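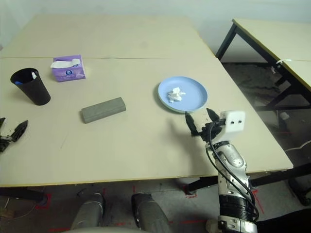
So our little newborn screening follow-up project in Westley has its first numbers back and I've been dying to talk about them. The question was simple: when a baby's heel-prick test comes back odd, how long before the family gets a second test? I'm typing this at a big pale table with a black cup on my left and a purple box of tissues next to it, so settle in, this is a long one.

We went through 3,595 birth records from the Westley and Delska clinics. All of them on paper until July. My eyes may never recover!

The good part first – most families who got a phone call came back in for the repeat test. The ones who only got a letter? Much slower, and some of them never came at all.

Then there's the address problem. Moms often go stay with their own mothers after the birth (I did too), so the letter lands in a mailbox no one is checking. We had 300 letters come back unopened.

Prakora, the tracking software we use, has one field for a phone number. One! We asked for a second and got it, and the nurses in Delska started asking every mom "who else can we call?" before she goes home.

It adds maybe a minute to discharge. The nurses grumbled for a week and then started doing it on their own for the jaundice checks too.

Next up is the Bhat clinic, which is tiny and a long bus ride from the lab. Their samples wait for the van, so I want to know how much of the delay is the road and how much is us.

If you work in newborn screening and you've tried text reminders, please tell me how you worded them – ours sound like a parking ticket.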